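Von: Kerttu Rantala
An: Liste Serienabend
Datum: Montag, 4. August 2025
Betreff: Re: Jurneo, Folge 5

Joelle Smadi schrieb:
> Ich fand die Gastmoderation diesmal schwach. Der Eröffnungssketch mit dem
> Zahnarzt lief sechs Minuten und hatte zwei Pointen, beide schon im Trailer.
> Schauen wir die Staffel trotzdem fertig?

Liebe Joelle,

zwei Pointen sind für Jurneo ein guter Schnitt, in der Dezemberfolge habe ich eine gezählt, und die kam vom Band. Den Zahnarzt nehme ich trotzdem in Schutz. Stankevičius spielt ihn, als hätte er selbst 40 Jahre gebohrt und keinen Tag davon genossen. Schlimm wurde es erst beim Musikgast, der seinen Refrain so lange wiederholte, bis Stelios in die Küche ging und Zwiebeln schnitt, die keiner bestellt hatte.

Zur Staffel: ja, fertig schauen. Anil bringt den Beamer mit, Tadeo hoffentlich diesmal das Kabel.

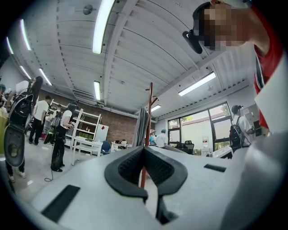
Folge 6 soll ja komplett in Zistmont spielen, laut Vorschau als Parodie auf Heimatkrimis. Ich bin skeptisch, Parodien auf Heimatkrimis sind meistens bloß Heimatkrimis mit schlechterem Licht. Für unser Kostümvoting schlage ich deshalb etwas Einfaches vor: rotes Hemd, weißer Kragen, weißes Schulterstück, wie auf dem Foto - damit geht man als Kommissar, Kellner oder Kegelbruder durch. Wer gewinnt, darf die nächste Serie aussuchen. Nur bitte nicht wieder Stustley.

Kerttu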